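Labelling manipulation episodes so your success rate means something

Posted Aug 19, 2023, under Methods

We rewrote our labelling procedure in December after two people scored the same batch of tidy-up episodes and produced two different papers. Both were careful. One counted an object as grasped when the fingers closed on it, the other when it left the table. If your lab has a spreadsheet column called "success" with ones and zeros in it, you have this problem too, and it's sitting there waiting for a reviewer.

What follows is the procedure we use on Jarolwood, our set of 400 tabletop episodes. You'll need recorded video with timestamps, the gripper command log, and a tolerance for arguing about the word "in".

Step 1. Cut episodes into phases before you score anything

We use 7 phases: approach, align, contact, close, lift, transport, release. Mark the start of each from the video first, then check it against the command log. Do it in that order. If you look at the log first you'll see a close command and convince yourself you can see the fingers closing.

Contact and close are separate for a reason that becomes obvious once you work with cloth. A rigid block is touched and then held, and you can usually spot the change. Fabric gathers up around whatever is pushed into it and looks thoroughly captured long before it is.
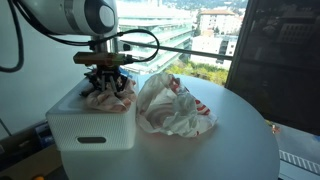 Fingertips in patterned fabric at the rim of the box. Scored as contact. No grasp label is given from a still.

Step 2. Write the grasp rule so it can fail

Our rule: a grasp is positive when the object moves with the gripper through the first part of the lift phase and loses its support from whatever it was resting on. For cloth, all of it has to leave the surface. A corner trailing on the table is a partial, and partials get their own column. They do not get rounded up because it's Friday afternoon somewhere.

Step 3. Label the start state as well as the outcome

Sirko, our annotation tool, has a free text field for start state. Leave it switched off. Free text gave us "messy", "a bit messy" and "usual". Use a fixed list of relations instead: on, in, under, beside, touching. Every movable thing gets one relation to one support.
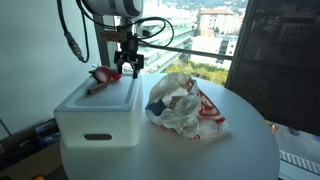

Relations go wrong most often around containers, because people label the container they're thinking of and forget what its lid is doing. Our second annotator wrote "in box" for every small object within shouting distance of a box, on the grounds that the box was where such things belonged. A toy radish resting on the lid is "on lid", and the slender brown stick in front of it is also "on lid", whatever you believe it to be. The crumpled bag to the right is "on table". If part of the bag's contents might be showing through the folds, put "unknown" and move on. We've never regretted an unknown.

Step 4. Double-label a slice and read the disagreements

Pull 230 episodes and have 2 people label them separately, without chatting. Compute agreement per phase, never over the whole episode, or the easy approach labels will flatter you. Then go through every mismatch together. Ours clustered at close and release, and most of them vanished once we'd written down which video frame counts as the start of a phase.

Step 5. Freeze the rules, then run the comparison

Only now do you score your policies. We compared Radance, our learned controller, with the scripted baseline, Kumow. Under the old labels Radance won comfortably. Under the new ones it still won on rigid objects, while on cloth the gap was small enough that we took an adjective out of the abstract. If you find a hole in the rules at this point, fix it, bump the version number and relabel everything. Yes, everything.

Keep the rules file in the same repository as the labels, and put the version in the table caption.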